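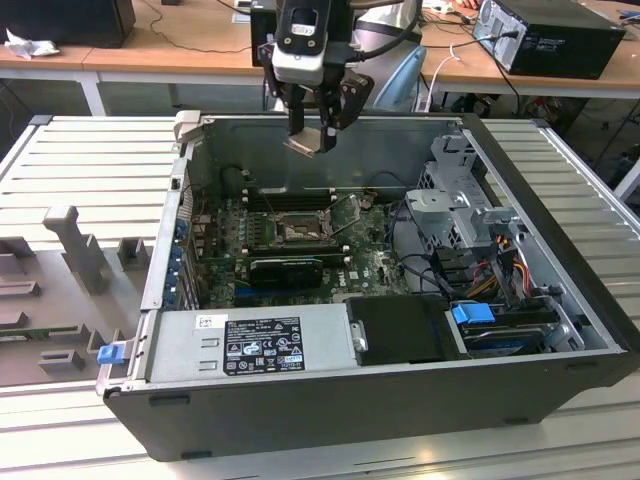 O braço sobre a torre aberta, na bancada da Naneck.

Fui à jornada de portas abertas da Naneck com a ideia de ficar uma hora e acabei por ficar quase a tarde toda. Já tinha lido umas coisas sobre a linha de desmontagem de computadores deles, mas ler um resumo e ver o braço a descer para dentro de uma torre são experiências bastante diferentes. Tomei notas num caderno e passo-as agora a limpo, mais ou menos pela ordem em que as escrevi.

A Naneck ocupa o rés-do-chão de um edifício que antes era uma gráfica. Trabalha com computadores de secretária que chegam de escritórios, escolas e repartições, quase sempre em lotes iguais. Uma parte volta a ser vendida, outra serve para peças e o resto segue para reciclagem. O projecto de automação chama-se Vlachou e começou em maio do ano passado. Por enquanto não faz parte da operação normal. Corre numa sala ao lado, com duas pessoas dedicadas e mais uma a meio tempo.

Quem nos recebeu foi Concetta Amato, responsável pela parte mecânica. Explicou a escolha do material de ensaio de forma simples: usam torres Dell porque receberam muitas do mesmo tipo e porque grande parte do que se mexe lá dentro está marcado a azul. As patilhas das placas de expansão, a alavanca da fonte de alimentação, a pega do disco. Para uma pessoa, o azul indica onde pôr os dedos. Para o sistema de visão é um ponto de partida razoável, embora não chegue sozinho, como se viu mais tarde.

A torre fica deitada, com o lado aberto para cima, sobre uma bancada ranhurada. O braço vem de cima e a pinça tem dois dedos. Perguntei por que não usavam ventosas, que é o que se vê mais em embalagem e paletização. A resposta foi que dentro de um computador há poucas superfícies lisas com tamanho suficiente, e que a ventosa não consegue puxar uma patilha nem rodar uma alavanca. Têm um conjunto de ventosas guardado num armário e pensam voltar a ele para os discos.

À esquerda da torre há um suporte cinzento, cheio de ressaltos e recortes. A Concetta disse que já vão na terceira versão. Na primeira, as peças ficavam demasiado justas e o braço forçava ao pousá-las. Na segunda entravam bem, mas rodavam um pouco e a pinça não as apanhava direitas da vez seguinte. Mudar o suporte saiu mais barato do que mudar o programa, e ela repetiu isto duas vezes, a olhar para os colegas da programação.

Depois houve uma parte menos interessante, com diapositivos. Apontei os números que me pareceram úteis: 1.836 tentativas de manipulação registadas desde o início do projecto, das quais 271 foram interrompidas por um operador. Perguntaram da assistência se isso era bom ou mau. Disseram que dependia muito da tarefa e passaram ao diapositivo seguinte. Gostava de ter visto a divisão por tipo de peça, mas não a mostraram.

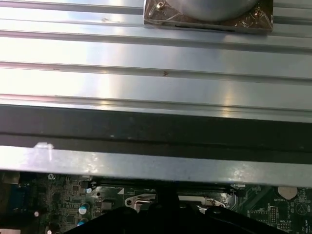
O que me levou lá foi sobretudo a questão da visão, que é aquilo com que trabalho, noutro sector. Passei anos a tentar que câmaras reconhecessem embalagens metalizadas, e o interior de um computador tem o mesmo problema em pior. Na vista da câmara do pulso, a chapa nervurada devolve a luz do tecto em faixas brancas e há uma zona em que o metal quase desaparece no reflexo. Logo abaixo vem uma faixa quase preta, e só depois a placa-mãe, meio à sombra do rebordo. Qualquer exposição que sirva para a chapa estraga a placa, e o contrário também. A própria pinça tapa uma parte do que interessa ver. Do que ficava à vista, a pilha redonda, com o texto BATTERY1 impresso por baixo, pareceu-me uma boa referência para localizar o resto, e perguntei se a usavam. Usam, mas só para confirmar a orientação da placa.

Quem respondeu a isto foi Nektarios Liapis, da programação. Falámos uns bons minutos à parte, enquanto o resto do grupo foi ver o armazém. O sistema deles chama-se Isen e junta a imagem do pulso com a de uma câmara fixa, colocada fora da zona de movimento. A fixa dá a posição geral da caixa e a do pulso serve para a aproximação. Quando as duas não concordam, o braço pára e espera por uma decisão humana. O Nektarios acha que pára vezes a mais. A Concetta, que entretanto voltou, acha que pára as vezes certas. Fiquei com a impressão de que é uma conversa antiga entre os dois.

Quanto à iluminação, já experimentaram luz difusa, filtros polarizadores e uma tenda branca por cima da bancada. A tenda resolvia grande parte dos reflexos, mas atrapalhava o braço e obrigava a levantar tudo para trocar de torre. Os filtros ajudam, à custa de luz. Neste momento trabalham com as luzes normais da sala e tentam resolver o resto por software. Sugeri-lhes que tirassem duas exposições seguidas em cada paragem, coisa que nós fazemos há bastante tempo. Já o tinham na lista, mas ainda sem data.

A demonstração mais demorada foi na zona das memórias. O programa previa 18 minutos e passou bem disso, em parte por causa das perguntas. O braço trabalha devagar, com paragens entre movimentos, e quem estava habituado a vídeos de feiras estranhou. Um senhor ao meu lado comentou que fazia aquilo à mão num instante. É verdade, e a equipa não disse o contrário. O argumento deles é que uma pessoa o faz depressa nas primeiras torres do dia e bem mais devagar nas últimas, e que os cortes nas mãos com as arestas da chapa são a queixa mais comum no armazém.

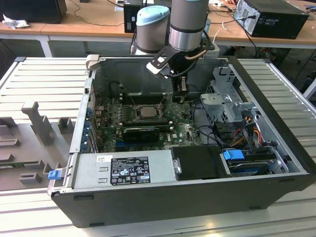 A pinça junto às memórias, com o processador à vista e sem dissipador.

Perguntei também pelos cabos. É o ponto fraco, admitiram logo. Os cabos de alimentação e de dados nunca ficam duas vezes no mesmo sítio, dobram-se quando se lhes toca e escondem os conectores. Por agora são desligados por uma pessoa sempre que estorvam. A Zundon, que fornece à Naneck as pinças e os dedos de substituição, está a preparar uns dedos mais finos para agarrar as fichas pelos lados. Vi um protótipo em cima de uma mesa, mas não estava montado e não deixaram fotografar.

No fim houve café e uma conversa mais solta sobre custos, de que só guardei metade. Não querem vender o sistema a terceiros, pelo menos nesta fase. Querem pô-lo a trabalhar num único modelo de torre, durante um turno inteiro, sem ninguém sentado ao lado. Quando lhes perguntei quanto faltava, a Concetta disse um ano e o Nektarios disse mais de um ano.

Para quem quiser ir à próxima, duas indicações práticas. O estacionamento em frente é dos camiões de recolha e os visitantes têm de deixar o carro na rua de trás. E convém inscrever-se cedo, que os grupos são pequenos. No meu, três inscritos tiveram de esperar pela volta seguinte por falta de espaço na sala.

Fiquei de lhes enviar as notas que temos sobre exposição dupla em superfícies metalizadas. Se me responderem com resultados e autorizarem, ponho-os aqui.

Publicado a 8 de novembro de 2020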